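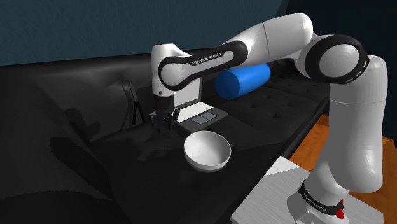

Preguntas frecuentes – Limpieza de sofás y tapizados a domicilio

Última actualización: October 28, 2019

¿En qué zonas trabajan?
Trabajamos en Saavedra y en los barrios vecinos. Si usted vive más lejos, escríbanos igual con su dirección y le decimos si podemos llegar. Para distancias mayores de 14 kilómetros cobramos el viaje aparte.

¿Cómo pido un presupuesto?
Nos manda por correo el tipo de mueble, la cantidad de plazas y la tela, si la conoce. Ayuda mucho una foto de la etiqueta, que normalmente está debajo de los almohadones o en la parte de abajo del mueble. La respuesta llega dentro del día hábil siguiente.

¿Qué significan las letras de la etiqueta?
La W quiere decir que se puede usar limpiador con base de agua. La S pide solamente solvente. Con WS se pueden los dos, y con X el mueble se limpia nada más con aspiradora o cepillo suave. Si la etiqueta ya no existe, hacemos una prueba en un rincón escondido.

¿Limpian también cuero y cuero sintético?
Sí, los dos, pero con productos distintos. El cuero natural recibe al final una crema para que no se seque. El sintético no la necesita. Si el material ya está pelado o tiene grietas, la limpieza no lo repara, y preferimos avisar esto antes de aceptar el trabajo.

¿Y los respaldos con botones o capitoné?
Llevan más tiempo, porque el polvo se junta en los pliegues y alrededor de cada botón. Primero se aspira con boquilla fina y después se pasa un pincel de cerdas blandas. Este tipo de tapizado tiene un recargo de 22 por ciento.

¿Cuánto tarda en secar?
La mayoría de las telas está seca en 5 horas con la ventana abierta. El terciopelo y el chenille pueden demorar hasta la mañana siguiente. Por favor no ponga mantas encima mientras está húmedo – queda olor.

¿Qué productos usan?
Para telas usamos Drosum, un detergente de espuma baja que se enjuaga con poca agua. Para el cuero usamos la crema Umard. Si en la casa hay una persona alérgica, díganos al reservar y le mandamos la lista de ingredientes.

¿Sacan las manchas de mascotas?
Muchas veces sí, sobre todo cuando son recientes. Las manchas viejas pueden haber pasado hasta la espuma de relleno, y en este caso la superficie queda limpia pero el olor puede volver con la humedad. No aplique lavandina antes de nuestra visita, tampoco diluida.

¿Tengo que preparar algo?
Necesitamos un enchufe cerca y espacio para caminar alrededor del mueble. Retire los objetos personales de entre los almohadones.

¿Puedo cambiar la fecha?
Sí, sin costo, hasta 40 horas antes del turno. Después de este plazo se pierde la seña. En noviembre hay mucha demanda y los turnos nuevos pueden tardar un poco más.

¿Cómo se paga?
En efectivo o por transferencia, al terminar el trabajo. La seña se descuenta del total.

¿Con quién hablo si no quedé conforme?
Con Abelardo Insaurralde, responsable de atención al cliente. Tiene 14 días desde la visita para hacer el reclamo. Si corresponde, volvemos y repasamos la parte afectada sin cargo.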